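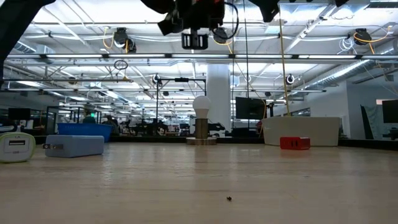
Revathi, before you change the feed again, please go measure the water! I know you asked about the ration, and I'll get to the ration, but a sow that quits eating a few days after farrowing is so often a sow that can't drink enough, and it's the one thing in the crate you can check this afternoon with a jug and a phone timer. While you're in there, look at the heat too. You said the creep area has "a regular bulb" over it for now. If you mean a white frosted household bulb like the one in the lamp with the round wooden base in the first photo, that gives you light and not a whole lot else, and your piglets will go lie against mom to stay warm, and then she won't get up to eat because there's a pile of babies on her. Get a proper heat lamp with a guard and a chain, hang it off to the side, and see if they move over.

On Saturday Revathi Sastry wrote:

> Hi all, first farrowing with the new group and I'm getting worried.
> Seven gilts, all farrowed inside of a week, good litters. Six are
> eating okay. The one with ear tag 251 cleaned up her feed for two days
> and now she picks at it and walks off (well, lies down).
> No fever, udder feels soft, poop is on the dry side.
> I've been giving all of them the Irico lactation pellet, full
> feed from the day they farrowed. Should I switch her back to the
> gestation feed? Top dress with something? My neighbor says
> molasses. My other neighbor says never molasses.

OK so the dry poop is the part that made me sit up. We had the very same thing at Peixoto two winters ago, when I was still helping Leonilde Serrano with her sows. She had one who would stand at the drinker, fuss with it, bang it with her nose, and leave. We figured she was being a brat. Leonilde finally held a jug under the nipple for a full minute and got 500 ml. For a nursing sow you'd like to see 2,000 ml or better in that same minute. They just won't stand there and wait for it, they get bored or their feet hurt and they go lie down thirsty, and then of course they don't want dry pellets.

It was the little screen inside the nipple, packed with rust and grit. It took longer to find the right wrench than to clean it. She was eating again by the next evening.
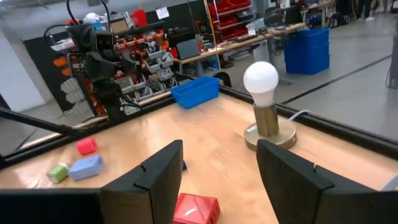
Colored blocks on the table, with the red one closest.

So do the jug test on every crate, not only hers, and do it when the others are drinking too (morning feeding is good). Mine are all on one line and the far end drops off badly when everybody gets thirsty at once. I've got Jetow nipples on the newer crates and they're fine, but they have a setting you have to turn by hand and mine came turned way down. Took me a whole season to notice that, ha.

As for the feed:

> full feed from the day they farrowed

I wouldn't, not with gilts. Some people do and swear by it, and Nuno Bragança is going to write in and tell me I'm behind the times, hi Nuno. But I step mine up over the first week, splitting it into two or three meals, and I scrape out whatever she leaves before giving her the next one. Wet old feed in the bottom of the trough goes sour fast and a picky gilt will refuse the good stuff sitting on top of it. Put your face down there and smell it. If you wouldn't want to, neither does she!

> Should I switch her back to the gestation feed?

Please don't swap her over completely, she needs the protein and energy for milk. What I do for a dry one is keep the lactation pellet and wet it down right before I feed, soupy enough that it pours, and add a couple handfuls of wheat bran. Bran goes in slowly if she's never had it. And get her up on her feet a few times a day, even if she gives you that look. Half the time she'll pee, drink and take a few bites just because she's already standing.

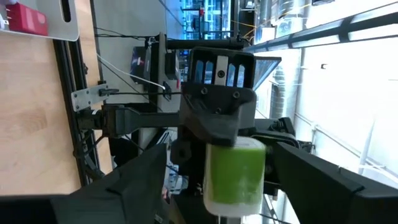
Molasses I have no strong feelings about. A spoonful over wet feed can get a fussy one interested, a lot of it will loosen her up more than you want, and it draws flies like you wouldn't believe. I guess both your neighbors are right.

Do keep taking her temperature, morning and evening, and write it on the card. If it goes up, or the udder gets hard or hot, or the piglets start looking hollow and squealing at the teats without settling, stop reading the list and call the vet. Lurdes Baptista used to cover the farms out past Undmont and she always said she'd take ten calls about nothing over one call that came a day late. If 251 still isn't eating after you've sorted out the water, call anyway.

How are her piglets doing, by the way? You didn't say. If some are falling behind and one of the other gilts has a spare working teat, I'd move the bigger ones over and leave her the small ones, but other folks on here have fostered far more than I have, so somebody chime in.

And send us the jug numbers, I'm curious now.

Carolina Barros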